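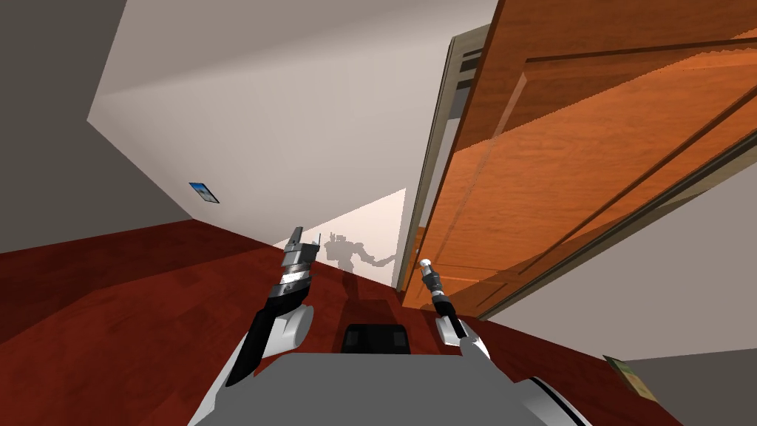 Home | Visits | Notes | Links | Contact

Open afternoon at the Ivisex software lab

Last updated: September

I got to the Ivisex building just after 2 pm and went straight past the coffee, as the planning demo was already running upstairs. So glad I did! Most open days I go to are about hardware behind a rope. Ivisex spends nearly all its time on the code, and they let us poke at it.

The main thing on show was Vahidi, their motion planner, running inside a simulator they call Karenico. The house in it is plain - red-brown wood floor, pale walls, a hallway with a big paneled door standing open - and you look down over the robot's own chest with both grippers reaching out ahead. The view was tipped way over to one side, and I had to tilt my head for the first minute. Then I got hooked on the shadow. The renderer throws the robot's outline onto the far wall in a bright patch of light, boxy head and all, and the perception people love it. A detector that mistakes that shape for a second robot will make the planner wait for someone who isn't there. They had a log of the old version doing exactly that, and we all got to scroll through it.

Doors are the other big topic. Vahidi keeps 50 candidate paths alive for each arm and throws them out as the door's edge gets too close. You can turn on an overlay and watch the lines vanish, which I could have done all afternoon. The nightly test set is 893 hallway runs, each with the door at a different angle, and every failure can be replayed from the robot's view or from above.

Valex is the small tool that ties it together. It lines up the camera view, the joint values and the planner's choices on one timeline, so you can drag back to the moment a plan went bad. I broke one on purpose by setting the safety margin to zero and found the bad step in two minutes - on my first try!

I didn't make it to the grasping talk, which was full. The slides are supposed to go up on their visitor page, and I'll add a link when they do.

This site uses cookies to remember your settings. Accept | Manage cookies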